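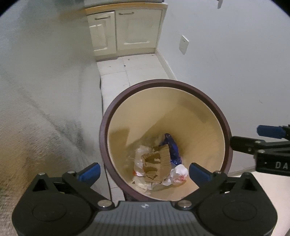

4.2 Evaluation of the Lencho hand-held kit

The Lencho kit is sold by Lammont as a complete package for recording household manipulation: two hand-held grippers, the mounting parts, a charging dock and a licence for the alignment software. We bought one kit at the list price and received no support from the seller beyond the normal help desk. All sessions were carried out in the test flat at Veltelwood by the second author, Fuad Asfaw, and one paid operator.

Waste handling was chosen as the first task group because the objects are light, soft and change their shape when they are held. Figure 3 shows the gripper over a round bin with cardboard, tissue and plastic wrapping at the bottom. The blue fingertip pads face each other and are angled inward, so the operator can see between them what will be grasped. Both operators found this helpful, but they also reported that the wrist becomes tired when the tool is pointed straight down for a long time.

In total we recorded 3086 episodes, of which 2486 passed the software's own quality check without manual correction. From the rejected episodes, 418 were lost for one reason — the tracking did not recover after the tool was lowered into a deep container. The seller's manual mentions this problem only in the appendix, and the advice given there (to move more slowly) did not reduce the losses in our trials. The other rejected episodes had mixed causes, mostly a wrong start signal.

Compared with the older Clandemley kit, which we used in our previous work, the Lencho grippers are easier to calibrate and the colour of the recorded video is more stable under kitchen lighting. The fingertip pads wear faster, however. We replaced the first pair in March, and a laboratory with heavy use should include spare pads in its budget.

Figure 3. Hand-held gripper above a bin during the waste handling task.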